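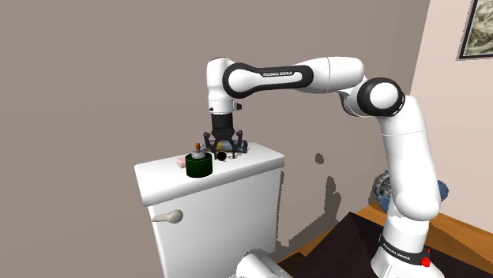 Will it hold everything for a family, or just one person's papers? a customer wrote to me in March, and I get some version of that every week. The Gudholm file holds papers for up to 6 people, so yes, a family fits fine!

I put the Gudholm together after my own move, when I spent a whole Saturday hunting for one birth certificate (it was inside a cookbook). You get 8 tabbed sections, one each for things like passports, school records, work letters and translations, plus 200 clear sleeves. The tabs are blank on the back, so if your country asks for something odd you can write your own label. Pages go in from the side and stay put when you flip through, even with your hands full at a counter.

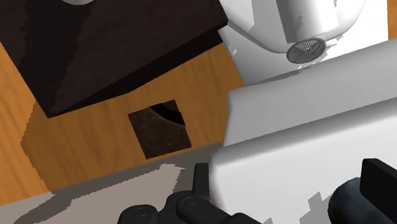 Covers come in 3 colors – Zastholm green, Odera blue and plain gray – and people ask me all the time which one to get. I say go by the furniture you'll be sorting papers on. That dark brown box is easy to spot against the orange-brown wood grain, and you want the same kind of contrast from your cover when there are forms spread everywhere. Mine's the blue and I'd buy it again.

One thing I want to be clear about: this is a file, and I'm not a lawyer. The checklist card in the front pocket is there to help you keep track, but the list from your immigration office always wins. If yours asks for a page that isn't on my card, please write and tell me, I update it with every printing.

Refill sleeves are sold separately on the Ternonness page.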